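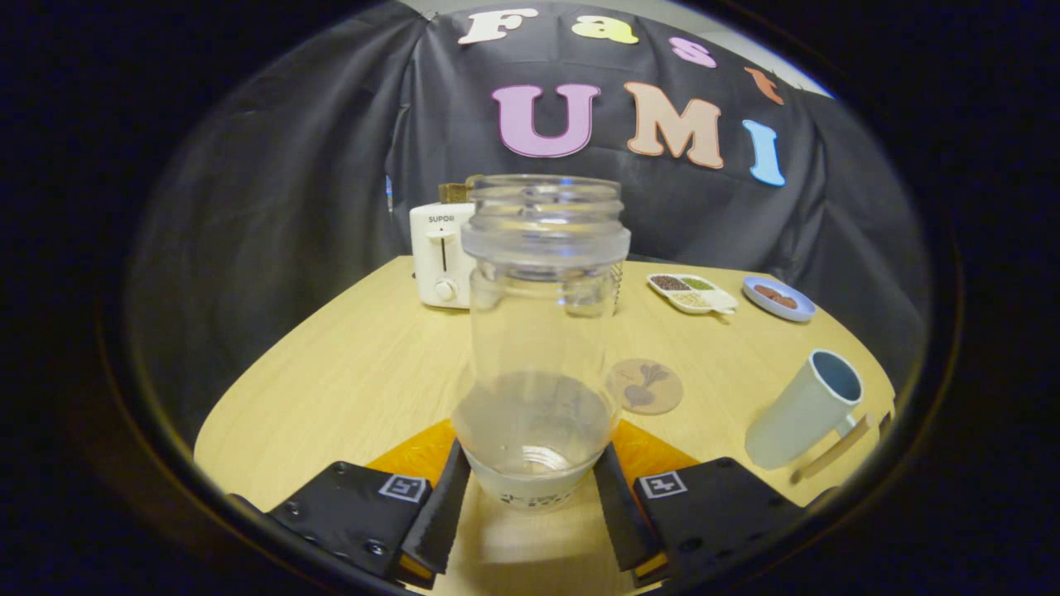
If you're pricing up your first hand-held gripper kit, the question I get most is whether to buy the parallel two-finger head or save up for something with more joints. My answer for tabletop work is nearly always two fingers! Think about what you really want to pick up. A clear plastic jar with a bit of water in the bottom, held low down near the base between two black pads, is just the sort of job I'd budget for: see-through, open at the top and slightly waisted. If your list is mostly jars, mugs and the odd whisk, you don't need to spend more on the fingers, and I'd put the money into spares instead.

The kit I sell from Sultedthorpe is called the Skonar, and it comes as a pair or as a single. Most people ring up wanting a single (cheaper, obviously) and then ring again a month or two later wanting the other one. If there's any chance you'll be doing two-handed tasks, like pouring from one thing into another or holding a bowl while you stir, please ask for the pair price at the start. I can't backdate it, much as I'd like to.

What's in the box
Skonar hand-held gripper, single or pair
2 spare finger pads per gripper
Printed marker sheet
Hex keys and a bag of screws
Carry case (pair only)

Pads are the bit people forget when they're doing their sums. They wear, they pick up crumbs and grease, and a shiny pad on shiny plastic is a miserable combination. I tell everyone to put 8 extra pads in the first order if they're planning to use the gripper most days. They weigh next to nothing, so it doesn't change the postage. 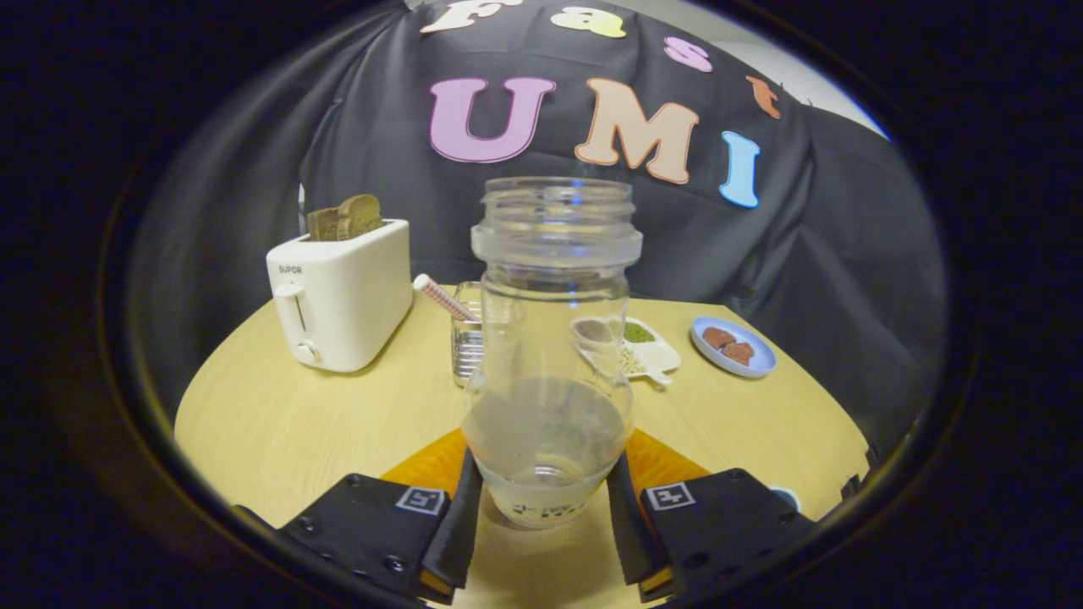 Then there's the table itself, and your props, which hardly anyone puts on the order form and then it all comes out of the tea money. My own rule is to set a props budget before you choose the gripper – ordinary kitchen things, a few containers in different shapes, something with dry grains in it, a decent mat. Buy two of anything that might crack. And if liquids are going to be part of it, keep the levels low while you're getting your hand in (I learnt that on my own carpet).

Which arm does it go with? The finger set fits the Ammann wrist plate straight out of the box, so if you've already got one of those you can move the same fingers from the hand-held to the arm with 4 screws. For anything by Womberg you'll need the adapter ring, sold separately. I do keep those in stock but they go quickly in March, when everybody seems to be using up the year's money.

Delivery and lead times
Singles: 8 working days
Pairs: 14 working days
Pads and adapter rings: next post

If you need a written quote for your finance people, tell me how many stations you're fitting out and whether the arms are already bought. I answer most emails the same day, though not on a Sunday. Returns are fine as long as the pads haven't been used, and I'll swap a single for a pair if it's still sealed.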